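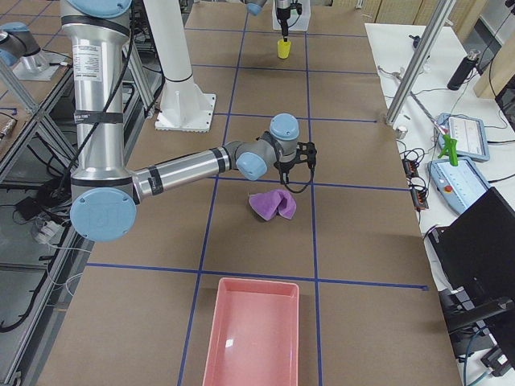

Taped table with cloth, pink tray and yellow cup.

Marking a table into cells with tape

A taped grid gives each item on a shared table a fixed place. The layout below follows the Whitelaw sheet, which sets a cell width of 400 mm.

1. Clear the surface and wipe it down. Let it dry fully before taping.

2. Mark the cell width along both long edges in pencil. Measure every mark from the same corner – errors add up if you measure from the last mark.

3. Run the long strips first. Anchor one end, pull the tape straight, then lower it onto the marks.
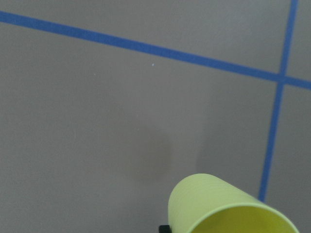 4. Lay the cross strips over the long ones. Press each crossing flat with a plastic card. Do not stretch the tape; it creeps back and lifts at the ends.

5. Check one cell corner to corner, both ways. If the diagonals differ by more than 2 mm, lift the cross strip and lay it again.

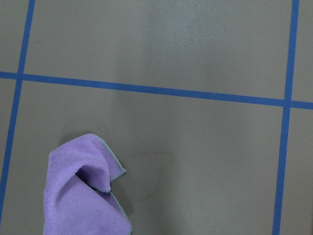

Eden Building | Bench Layout Team

6. Assign the cells. Cups, trays and folded cloths each get their own cell, and a bin may cover part of a line if its position is noted on the sheet. File the sheet under job 2664 – Vaughan Rutherford keeps the master copy.

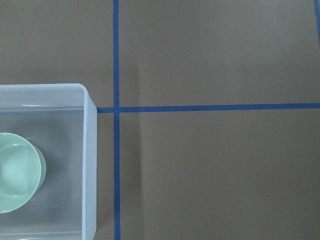 How often should the tape be replaced?
Every 8 weeks, or sooner where an edge has lifted. Replace the whole strip, since patches leave a ridge at the join.

Old tape comes off cleanest when pulled back low and slowly. Remove residue before the new strip goes down.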